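Subject: Re: [cell-upkeep] Cable-to-box task, right arm setup
Date: 2022-04-18

> The Dirholm note says to re-teach the pick pose whenever the grip rate drops below 92 per cent. We did that twice at Gredstead and it came back both times. Has anyone tried just raising the close force?

I'd leave the force alone for now. Re-teaching moves the pose to wherever the fault has pushed it, so of course the number recovers for a day or two. The Dirholm note never mentions the finger bolts or the table datum, and I don't trust a procedure that starts with software.

Our order is finger bolts first, then the tip gap, then the small yellow square on the green top. Bring the tips over the square at low speed and look at it from two sides.

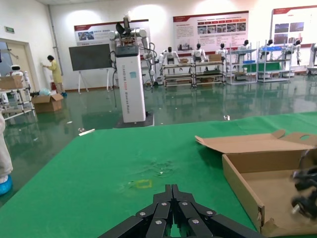

If the tips are out there, they'll be out in the box as well, and no amount of force will fix it. Ours had crept after 34 shifts. The Plarkach sheet claims 200 between checks — I'd love to know what they were picking up.

The box is my other suspect. Cardboard walls give, flaps sag, and a coiled cable never lies the same way twice. Swap the box when the corners tear and write it in the log. We didn't until July, which makes our earlier figures worth very little.
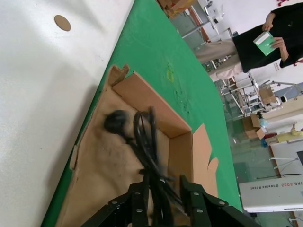 *Power cable between the finger plates, plug still on the floor of the box.*

Before anyone touches the Duda config, could you post your bolt check and the last 31 lines of the grip log? I suspect it's mechanical, but I've been wrong about this cell before.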